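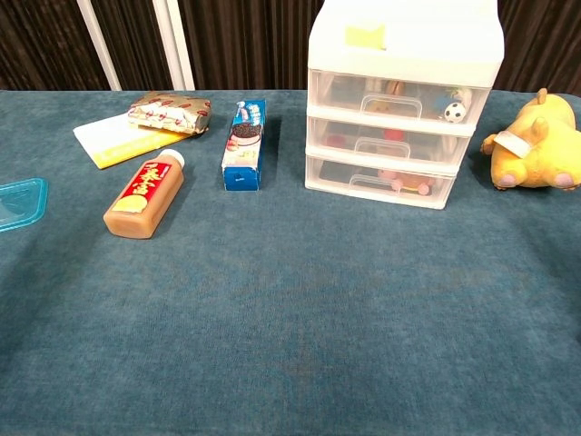 The desk tidy is a hopeful purchase. Three drawers in white plastic, see-through enough to shame you, and for a fortnight every paper clip in the house has an address. Then the snacks arrive.

I blame milk tea. A bottle of it lies down the moment your back is turned, and beside it there will soon be a box of chocolate sandwich cookies, standing to attention, and something in a shiny wrapper that has settled on the paperwork. None of these belongs in a drawer. All of them are within reach, and the drawers are a good stretch further off.

A reader in Grorside wrote to ask whether food should have a drawer of its own. I tried it for 9 days in December. The drawer was opened so often that it might as well have been a plate, and the stapler moved out in protest.

The Kastus showroom in Votcombe will sell you a snack caddy for 80 pounds, with a lid. I have views on lids. They leave their boxes early in life and are found years later under a parish newsletter, fitting nothing.

My present system is a sticky note on the front of the organiser, listing what goes where. It has been up since the new year – a personal best – and I have stopped reading it entirely. The bottom drawer now holds a pink toy with wheels, for reasons nobody can recall.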